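Asitz Hard Floor Tile, Gray Marble
Sold by Rondonuwu Flooring, Eltness

3 finishes | 42 tiles per pallet layer | Indoor use | Free sample on request

I've been selling floors for 13 years and I still get a bit giddy when a gray marble look comes in that doesn't turn blue the second you put it under office lights. Asitz stays gray! I put it down in my own workroom back in January, before I'd agree to stock it, and it's been rolled on, dragged on and dripped on ever since (coffee, mostly, and one bad afternoon with a can of wood stain).

The finish I picked is the satin one. You can also get it in matte or polished, and if you're going into a home office or a shop I'd steer you to satin or matte. Polished is gorgeous in a hallway, but you'll be out there with a cloth every other day.

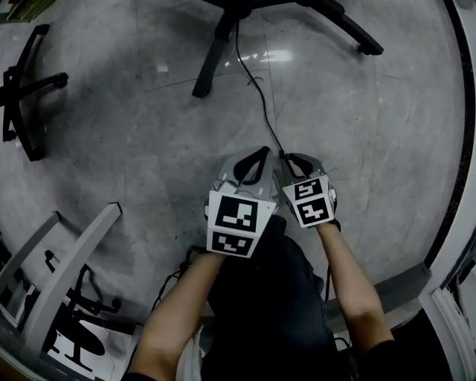
Office chairs are what people ask me about most. Standard hard casters are okay on it, though I swapped mine for soft ones from Arard and the room got so much quieter that I'd do it again tomorrow. Sweep before you mop, because grit under a wheel is what scratches a floor, any floor. Warm water and a drop of plain dish soap is all I use. Skip the vinegar, please, it's rough on the grout.

A word on grout color: go one shade darker than you think. My first sample board had a pale one and it looked dingy inside a month.

Anatole Joly does our installs in town and he likes two days for a normal room, one to lay and one to grout, with nobody walking on it in between. If you're doing it yourself, dry-lay the first few rows and shuffle the tiles until the veining looks good to you. It's fun, and you can't do it later.

Order a few extra for cuts. We hold 900 tiles at the warehouse and top up when it gets low, but shades can shift a little between batches, so get your spares in the same order.

Samples go out in a padded mailer, one per finish. Pickup from the Eltness counter is free, and we'll help you load.

Price updated Saturday, September 6, 2025. Call or stop in for a quote by the room.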